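Out and About > Open Days > Vostitz Workshops

Last updated: Oct 30, 2024
By Evangelia Rallis

I'd been meaning to get to the Vostitz open day for ages, and this year I finally had a free afternoon, a full tank and a friend willing to come along for the drive. If you haven't been, it's the old bakery building out past the rail yard, split up into workshops and studios, and once a year everyone props their doors open and lets the rest of us have a good nosy. Entry was a gold coin at the gate. Parking was in the paddock behind, which was a bit soggy, so wear boots.

We started downstairs with the bookbinders (lovely people, very strong coffee) and then Themis wanted to see the upholstery place, so we lost the best part of an hour there looking at chairs neither of us can afford. I did come away with a bag of fabric offcuts for 9 dollars and no plan for them whatsoever. The colours were gorgeous though!

Upstairs is where I'd really been wanting to go. There's a long room up there called Foltow, and its whole theme for the day was putting things away: packing, drawers, little storage bits for the home. I know that sounds dull to some of you, but I'm a person who re-does the bathroom cupboard to relax, so I was as happy as could be.

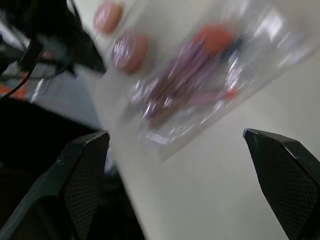 Packing small things for a trip is my weak spot, and I got chatting about it with Orestis Kontogiannis, who was looking after that end of the room. He's a big believer in clear bags for everything, and I'm coming around to it. There was a clear plastic bag lying on one of the pale tables with a bundle of long, thin purply-pink and brownish things in it, plus something round and orangey-red up near the top, and even at a glance I could tell where one lot ended and the other began. Compare that with my own travel pouch, which is navy, opaque and basically a lucky dip. Orestis reckons you should be able to find any item without opening anything. I told him I can't find my keys with the bag tipped out on the bed, and he was very kind about it.

He also had opinions on bag size. Go smaller than you think, he said, and have more of them, and don't squash the air out until the very end or you'll only have to do it again. I've been trying this at home since with the charging cables and so far so good. The zip-top ones I bought from the Mansour stall on the way out were a bit flimsy, mind you, and one has already split down the side. I'd pay more next time.

From there it was on to drawers, my favourite part of the afternoon. Ayman Kabbaj gave a little talk about getting bathroom stuff out of the cabinet over the sink and into something shallow. His argument is that deep drawers are where toiletries go to be forgotten, and I felt that one personally - I found sunscreen at the back of mine last summer that was older than my nephew. He likes a tray you can see straight down into, with the everyday things in the bottom one where the kids can reach and the pricier things up top.
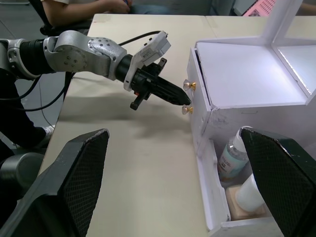 The little white cabinet at Foltow, bottom drawer open, with two bottles and a peachy-beige bar tucked inside.

I adored the knobs on that cabinet. They've got clear, faceted heads on short gold-coloured stems, and they make a plain white drawer front look like it's dressed for a wedding. Themis thought they were a bit much. Themis is wrong! I've been looking for something similar for my hallway dresser and the nearest I've found are at Brekoden, but they want you to order a minimum of 40, and I have six drawers.

I've also had a go at the shallow drawer idea with a shoebox lid, just to see if I'd stick with it. Shampoo lying down, soap beside it, nothing stacked. It does mean you can't hoard (I had to give away three half-used conditioners) and my partner keeps standing the bottles up again, but it's an improvement.

A few practical bits if you're thinking of going next time. The stairs are steep and the lift was out when we were there, so ring ahead if that's a problem. Food was one van doing toasties, with a queue right out to the gate by lunchtime, so eat first or bring something. It got pretty crowded after one o'clock. I overheard someone at the gate saying they'd had 800 through last year, up from 300 the year before, and I'd believe it from the state of the paddock.

The bookbinders are running an evening class in November and I've put my name down. Themis has been told he's coming too.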